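Quem somos

A Urkis nasceu numa sala emprestada em dezembro, com 4 pessoas, muito café e uma vontade enorme de ensinar máquinas a fazer as coisas simples da casa. Seja bem-vindo, puxe uma cadeira!

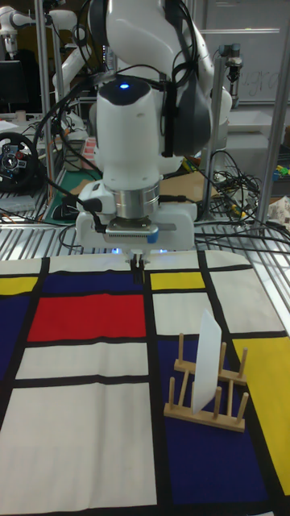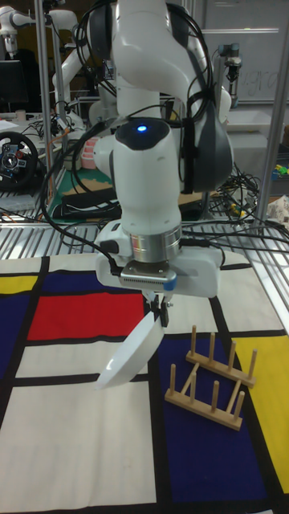
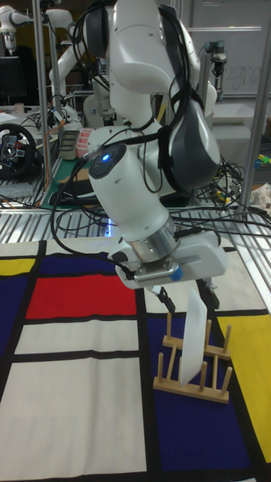 O nosso trabalho é juntar exemplos -- muitos, pacientes, repetidos -- para que um sistema aprenda com eles. Cada exemplo é uma tarefa curta, gravada do começo ao fim, e quem conduz o braço passa por 12 sessões de treino antes de a primeira gravação valer. Gostamos de começar pela louça, e o escorredor de madeira com seus pinos é um ótimo professor: um prato fino pede que a garra o segure pela borda e o leve na vertical até entrar entre eles, e uma tigela já pede outro jeito de pegar (e outra dose de paciência, como diz a Sheyla Cuervo, que coordena as gravações). Mudamos o escorredor de lugar de uma série para outra, e guardamos também as tentativas tortas, bem identificadas, porque o sistema aprende com elas.

O Virgilio Tan cuida da revisão. Ele e mais 2 colegas assistem a tudo e escrevem as anotações do Ement, o nosso acervo, que já reúne quase 26 tarefas diferentes.

Se quiser nos visitar, escreva para a equipe. Recebemos com gosto escolas, curiosos e quem mais aparecer!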